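I wore leg warmers to work yesterday and I'd like to talk about it.

If you were anywhere near a dance studio or a teen movie in the eighties, you know the ones. Slouchy, ribbed, pulled over tights for no reason anyone could explain. My older cousin had a pair in every color and I thought she was the most glamorous person in Prillport. I got mine just as everybody else was giving theirs up, which is pretty much the story of my life in clothes (see also: jelly shoes, the side ponytail, that one very brave jumpsuit).

So when they started popping up again last winter I rolled my eyes like everyone my age. Then March came in freezing, my office turned the heat down, and I caved. I bought a gray pair at the little Inard shop by the bus station for 50 dollars. Yes, fifty. For socks without feet!

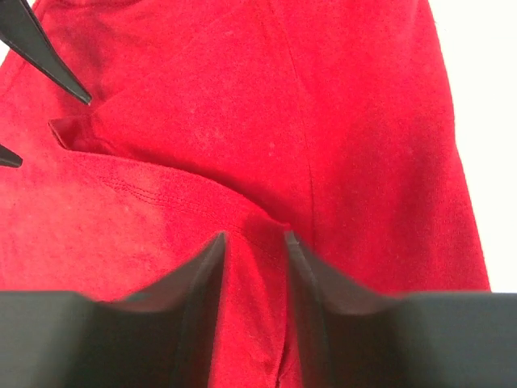
Red knits, forever my weakness.

Anyway, the gray ones. I've worn them most days for three weeks now and here's where I've landed. Over slim jeans they look silly on me, full stop. Over tights with ankle boots and a longish skirt they look kind of great — like I meant it. The trick is to let them bunch low. Pull them up to the knee and you're in an aerobics video. Leave them puddled around the ankle and you're somebody who reads magazines in cafes.

Chibuzor Chukwu at my office, who dresses better than all of us put together, told me to skip the matching sweater. I'd been doing head to toe gray and feeling very chic about it, but he said I looked like a pigeon. I changed the sweater. He was right, which I have not told him.

Washing is a pain. Mine are part wool, so it's cool water in the sink and then flat on a towel overnight. I tossed them in with the regular laundry once and they came out okay, only a bit shorter, and I've been too scared to try it again.

I did look at the fancy ones from Lam, which come in a cream cable knit I still think about at night, but I can't spend that on my shins. Zovudau has a cheaper pair in a thinner knit. A friend let me try hers and they slid down every time I took the stairs, so that's a no from me unless you sit all day.

Next up I want to try them over sneakers, the way the college kids on my bus do it. My daughter has asked for advance warning so she can be out of the house. If any of you have pulled it off past the age of forty, please leave me a comment and tell me what skirt you wore!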